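Work Diary – Returns Sorting, Castomeck Building
May 19, 2025

The second station entered regular use at the start of the shift. Tanko Oyewole signed the handover sheet on behalf of Fernier, and I signed for operations. The target for the shift was 400 mixed household items. The two stations together closed at 612, including those finished by hand.

Staffing on the line has been reduced from 8 persons to five. No position has been lost. The three colleagues concerned have moved to inspection and repacking, and their grades are unchanged until the review in September. Tahira Jadoon has asked that this be confirmed in writing, and I consider the request reasonable. A letter will go to each of them this week.

The character of the work has changed more than the numbers suggest. Operators who formerly lifted and sorted now watch, clear stoppages and decide what the arm should be given next. Two of them told me that their backs are better and that the hours feel longer – a remark I have recorded without comment in the staff file. 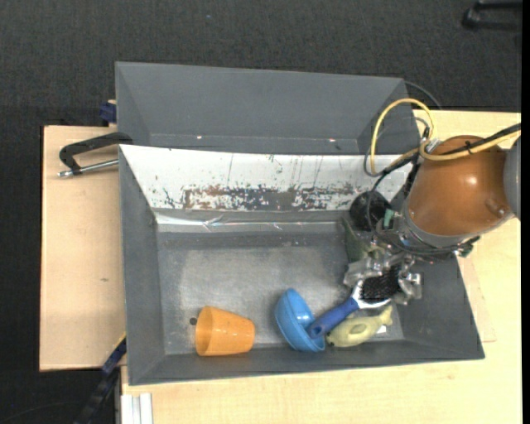

Rotation between watching and repacking will therefore be set at ninety minutes, beginning with the next shift. Ms. Jadoon will draw up the list. The request for padded floor mats has gone to Bajwa for a price.

Still open: the training record for the evening team, and the reply from Sturkham on access to the stop button from the aisle side.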